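Likex Shallow Tray, green

Price: 16.51 each, or 157 for a box

We stock three makes of shallow plastic tray, and every one of them is sold as "unbreakable". We don't use the word. Drullari used it for years and we still took back cracked corners every December. The Likex is decent plastic at a fair price, and that is as far as we'll go.

The maker claims it will survive a commercial dishwasher at any setting. Dionysis Kyriakidis, who does our returns, ran his at 60 degrees and was happy enough. Hotter than that, you're on your own.

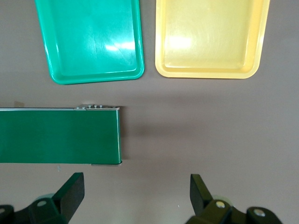

Green tray, glossy finish, rounded corners and raised rim.

The gloss looks smart on day one. It will also show scratches sooner than a matt tray, whatever the leaflet says about "lasting shine". If looks matter to you, buy the Gavalas and pay more.

"Non-slip" appears on the Humov label and we can't see why. Likex makes no such claim, so put a mat under your cups.

Returns: unused trays only, in the original wrap. Colour may vary between batches. Lids are not made for this size, despite what some sellers list.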